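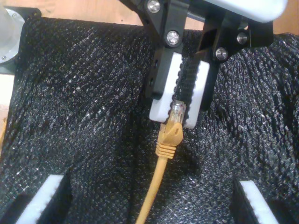 Figure 3. Yellow patch cable, connector end up, over the black sparkly cloth.

3.2 What people do with their spare cables

I went into this part of the study thinking cables would be the dull bit. I had my hopes pinned on the kitchen drawers (see 3.1), and I'd only added "cords and cables" to the home inventory sheet after Busisiwe Chauke told me I'd regret leaving it off. She was right! Across the 34 households in Trenutham we logged 299 loose cables, and people had more to say about them than about their spoons, their batteries or their takeout menus put together.

Network cables were the ones that got kept longest. Phone chargers come and go, but a patch cable seems to have a kind of official look that makes people nervous about tossing it. One woman had moved house with hers twice and wasn't sure what it plugged into. "It looks like it belongs to something," she told me, and I wrote that down and underlined it, as it came up in one form or another in nearly every later interview.

Color mattered a lot more than I'd guessed. A yellow cable like the one in Figure 3 is easy to spot against dark cloth, and easy to spot in a drawer too, and the bright ones tended to get a regular place - a hook, a shoebox, the back of the hall closet. Gray and black ones sank to the bottom and stayed there. I should say that Harvey Gauthier reads this differently. He thinks the bright cables were simply newer, and our sheet didn't ask for age, so I can't rule that out (we've put it in for the April round).

Then there's the end of the cable. The connector in the figure is clear plastic, with a yellow boot right below it that has a raised guard on the front for the latch. People in our interviews cared about that little latch. A snapped one was the reason they gave most often for finally throwing a cable out, and 6 households had a separate pile for "the ones that don't click." Two of those piles had been sorted by length, which I still find sort of wonderful.

Coiling is harder to write about, and I'll keep it short here. Most people wrapped the cable around a hand and tucked in the end; a few used bread ties. We didn't see any link between how neatly a cable was coiled and whether its owner could say what it was for. The full coding sheet for coils and ties is in Appendix B, and the closet and garage finds are picked up in 3.3.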